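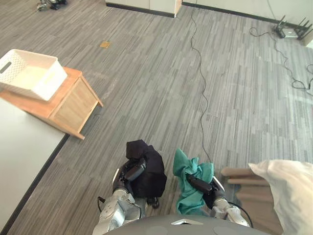 Good practice for two-arm cloth handling
Gallery page, Grirnodley working notes, revised Sep 14, 2023

The Grirnodley notes set out how a two-arm machine should be operated, checked and recorded when it handles household textiles. They are meant for operators, for the person keeping the log and for anyone writing a task sheet. The gallery is kept short on purpose. The full text runs to 40 clauses and most readers want the ones that come up in daily work, so those are given in abridged form with the clause numbers left as they are in the main document. Gaps in the numbering are clauses omitted from this page.

Where the notes say "shall", the clause is checked at review. Where they say "should", a departure is allowed if the log gives the reason. "May" means what it says.

Clause 4. Floor and cables
4.1 The floor area within reach of either arm shall be walked before the first run of a session and again after any break.
4.2 Cables on the floor shall be listed on the session sheet, including those that belong to other equipment. A cable that crosses the path of the base shall be rerouted or covered before the base is driven. If the base is to stay parked, the cable may remain, and the sheet says so.
4.3 Cables attached to an arm shall have enough slack for the full reach of that arm at its lowest and highest working heights. Check both ends of travel, at reduced speed.
4.4 Network equipment should stand outside the reach of both arms. If it has to be moved during a session, stop the session first and open a new sheet afterwards.

Clause 5. Furniture
5.1 Chairs, tables and cabinets may stay in the room. A cleared room gives results that do not carry over to an occupied one, and the notes do not ask for it.
5.2 Any piece of furniture within reach shall be entered in the reach table with its nearest edge and its height.
5.3 Loose items on furniture, such as cushions, should be either part of the task or out of reach.

Clause 7. Grasping cloth
7.1 One piece per gripper. If a second piece comes up with the first, the run continues to the next safe pause and is then marked M (multiple).
7.2 Closing force for cloth is set on the task sheet and is not changed during a run. The Tokent pads and the Rovodska pads need different settings; the values are in Annex B and are not interchangeable.
7.3 Cloth hanging from a gripper shall be treated as part of the arm when clearances are worked out. Use the longest side of the piece, measured flat, whatever the actual grasp.
7.4 With both grippers loaded, the arms shall keep the separation given in Annex B. The usual fault is one piece catching the opposite wrist. It is seldom serious but it spoils the run.
7.5 Dark cloth should be paired with a piece of clearly different colour when both arms are loaded - reviewers have trouble telling two dark pieces apart at the wrists.

Clause 8. Placing into an open container
8.1 The container shall be empty at the start of a placing run and shall be inspected inside for anything the cloth could snag on.
8.2 The container should rest on a flat support. If it overhangs the support, the overhang is recorded.
8.3 Descent over the rim is at reduced speed. Contact between cloth and rim is permitted. Contact between gripper and rim is a fault, code R, even where the container does not move.
8.4 Release is one arm at a time unless the task sheet calls for both. The second arm holds still until the first has opened and withdrawn.
8.5 After release, the gripper shall rise clear of the rim before any sideways movement. Cloth that follows the gripper back out is code F, and the run is not repeated under the same number.

Two cloths, one basket: clauses 7.4 and 8.3 apply together. 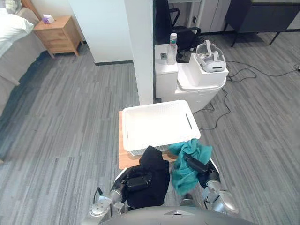 Gervásio Lacerda wrote in to say that 8.4 is too strict for light pieces. In his view, single-arm release adds time to every run and protects against a tangle that only occurs with long towels, and he would set a length limit below which both grippers may open together. He also asked for code F to be split, as cloth stuck to a pad and cloth hooked on a finger have different causes and different remedies.

The second request has been accepted and F1 and F2 will be in the next revision. The first is held over. Rosângela Cordeiro went through the log for the period up to May: 3,459 placing runs, of which 1,000 were reviewed in full. Length was recorded inconsistently in the earlier sheets, and a limit cannot be drawn from them. Until better figures are in, 8.4 stands as written, and a task sheet may still call for both arms where there is a case for it.

Clause 11. Stopping
11.1 The stop control shall be within reach of a seated operator and tested at the start of each session, with both arms raised and unloaded.
11.2 After a stop with cloth in the grippers, support the cloth by hand only when the arms are confirmed as held. Do not pull it free. Open the gripper from the console.
11.3 A stop is logged even if pressed by mistake.

Clause 12. Records
12.1 Each run gets one line: run number, pieces, pad type, container, outcome code, initials.
12.2 Codes are entered at the time. Codes added later are marked L and carry the date of entry.
12.3 Pads are replaced at about 3,000 closures or at the first visible split, whichever is earlier. The count restarts on replacement and the old pad is bagged with its number.
12.4 Household items in the room are kept in the inventory under their plain names (basket, towel, pillow). Do not use project nicknames on the sheet.

Annex B is issued separately as it changes more often than the clauses. The Leite layout of the session sheet is the current one; older layouts have no column for pad type and should not be used for new work. Comments on the wording should quote the clause number and, where a change is proposed, give the replacement text in full.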